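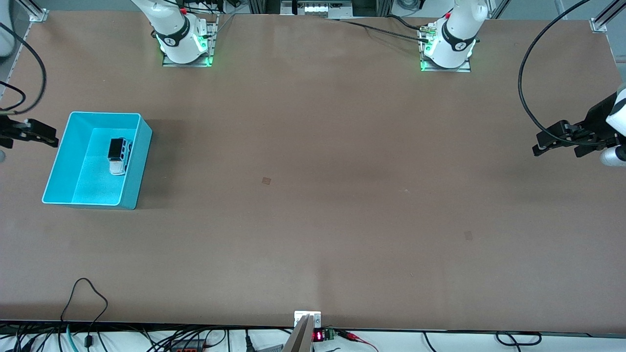 The two-arm cell at Sonstead, with a toy vehicle in the turquoise bin.

Sonstead has stopped unattended running on one of its two-arm handling cells after a fault in which a gripper reported a closed grip with no part between its fingers. No one was hurt, and no damage to the arms has been found.

The fault came up during an endurance run of a bin transfer task, in which the arms move small toy vehicles in and out of a tall-sided bin. The run was planned at 1,502 cycles. It was halted at cycle 447, shortly after 3 a.m., when the arm on the bin side failed to stop at its approach height and pressed a fingertip against the tabletop. The joint torque limit tripped and both arms held position.

Logs pulled the next morning showed that the false grip signal had appeared two cycles earlier. The control program took the signal as a successful pick, carried on with the place move and then updated its estimate of part height from a part that was not in the gripper. The error carried into the next approach, which was set too low.

Sonstead traced the signal to the gripper cable. The connector had worked partly loose under repeated wrist rotation, and the position reading dropped to its closed value each time contact was lost. The program treated a lost reading and a closed gripper as the same state. Bumarard, which wrote the cell software, has confirmed the behavior and says it affects all releases since March.

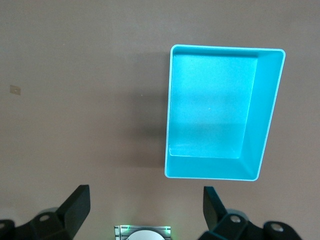
Wrist view of an empty tray, with the gripper fingers apart.

The wrist camera was recording throughout but was not used as a check on the grip signal. Under the revised program, the arm will pause after each pick and compare the wrist image with the reported finger position before it moves on. A mismatch stops the cycle and calls an operator. The pause adds 500 milliseconds per cycle.

Bumarard has also changed the default so that a missing position reading raises a fault. Plernilska, which supplies the cable sets, is sending a locking connector and recommends a longer service loop at the wrist. Older cable sets can be refitted on site – the gripper does not have to come off the arm.

Chuang, the contractor responsible for the cell's safety assessment, found that the torque limit worked as intended. Its report is critical of the height estimate, which had no lower bound and could in principle have been driven below the table surface. A fixed floor has now been set in the arm controller, outside the reach of the task program.

Attended running has resumed at reduced speed. Sonstead plans to restart the endurance test from zero in August, once the new connectors are in on both arms. Other sites using the same software are advised to install the update before any overnight work and to inspect cable connectors by hand at each shift change.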